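Gripper stalls putting drive caddies into desktop cases – fingers, force or position?

Posted December 2025 by Valdir Marinho

Hi everyone, and thank you in advance for reading, as I know I tend to go on a bit. I look after a single-arm cell at a small refurbishing shop called Sustano. We bring in used office desktops, and the arm takes out the old hard drive in its caddy, then puts a tested one back into the bay. A person does the screws and the cables. The gripper is the Tutari one with the flat linkages and the perforated finger in the middle, and it has been a good friend to us for 600 cases or so I'd guess from the log, until we started on a new pallet.

Pulling the caddy out is fine. Putting it back is where I lose my hair. The arm lines up, starts the push, gets part of the way in and then the force limit trips and it backs off. If I jog it by hand from the pendant I can usually finish the move, so the bay itself is all right.
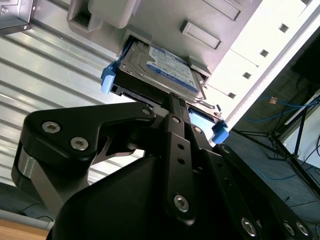
Caddy partway into the bay, fingertips on the front end between the blue latches.

I have already cleaned the fingertips, re-run the tool calibration and gone over the linkage screws with a driver (none were loose, sadly, I was hoping for an easy one). The push limit is set at 62 newtons, which is what the previous fellow left in the notes. My boss would like me to raise it and get on with the day. I would love to hear from anyone who has been through this before I go pushing harder on somebody's computer.

One more thing in case it matters – the case lies on its side, and we find its position each time by touching off on the metal edge near the power supply. The taught point is from the old pallet, same brand but I can't swear it's the same model.

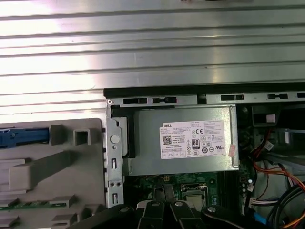 Power supply end of the chassis, with the slotted edge along the top and the gripper down by the board.

Vernon Lapointe

Hello Valdir, and please don't raise the limit yet! I ran a cell very much like yours at Fleresis for a good while, and I made exactly that mistake and cracked two caddies before lunch. Plastic latches don't give you much warning.

What you describe sounds to me like the caddy going in at a slight angle. When you jog by hand you are probably nudging it straight without noticing, your thumb is doing little corrections the program doesn't do. So I would start with the touch-off. One edge tells you how far away the case is along one direction and nothing at all about whether it is twisted on the table. Touch the same edge in 2 places, as far apart as you can reach, and let the controller work out the angle. Then do one touch on a side face that's square to it. Try to pick bare metal that doesn't move, and stay off the molded plastic, which flexes just enough to fool you.

Then teach the insertion again from scratch for this pallet. I know it's tedious. Put a caddy in by hand until it is fully home, close the gripper on it gently, zero your force readings if your controller lets you, and record the way out slowly. Play it backward and you have your way in. I used to slow the last stretch down to a crawl and allow a bit of sideways softness (compliance, if your menu calls it that), so the rails could guide the caddy for you.

And have a look at how the fingers meet the front of the caddy. If one tip lands before the other, it will steer the drive to one side no matter how nicely you taught it. A strip of marking tape on each tip and one slow push will show you. Do write back and let us know how it goes, I'm curious now.

jiang_bench

had the same thing, was the cable bundle off the wrist. it pulled on the arm near the end of the push and the force reading went up. give it more slack and see. also 200 cycles between tip cleanings was too many for us

Valdir Marinho

Thank you both so much, this is more help than I expected. I did the marking tape first as it was the quickest, and the left tip is touching well ahead of the other – so there's my evening gone! I'll shim that, then do the two touches on the edge the way Vernon says and re-teach the path. The limit stays at 62 for now and I've told my boss it was your idea, Vernon, I hope you don't mind. I'll look at the cable slack too while I have the arm parked.

Related topics
Touch-off on painted versus bare metal edges
Tutari gripper: replacement fingertips, where to order
Force limit trips only on the last part of a move
How often do you re-zero the wrist sensor?
Sorting mixed pallets before they reach the cell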